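# larkmont-eats

Restaurant and food shop listings for Larkmont and Selham, one row per place. 3353 rows, CSV, UTF-8.
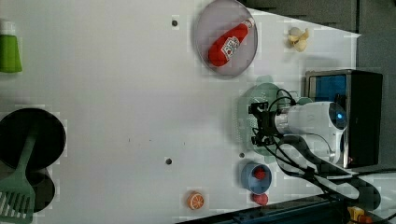 Columns: name, street, cuisine, price_band (1 to 5), opens, closes. Blank closes = they didnt tell us. 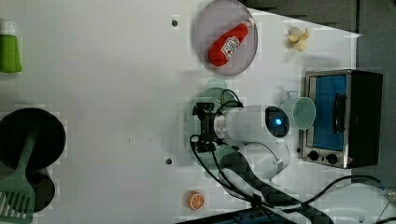
*Ketchup bottle on a round plate, garlic to the right*

## Known problems

- Nazarenko bakery is in twice – old and new adress
- Ivberg rows have no price_band yet

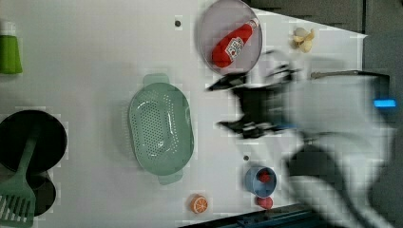
Pubs only count if they do hot food. Vans left out.

## Changes

October: 2000 rows re-checked, cuisine tags tidied.

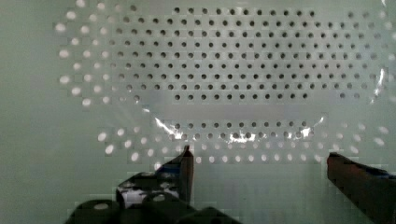

Corrections by pull request please, 2 or 3 rows at a time is fine.

Share (5) · Comments (2)

This site uses cookies. Accept | Settings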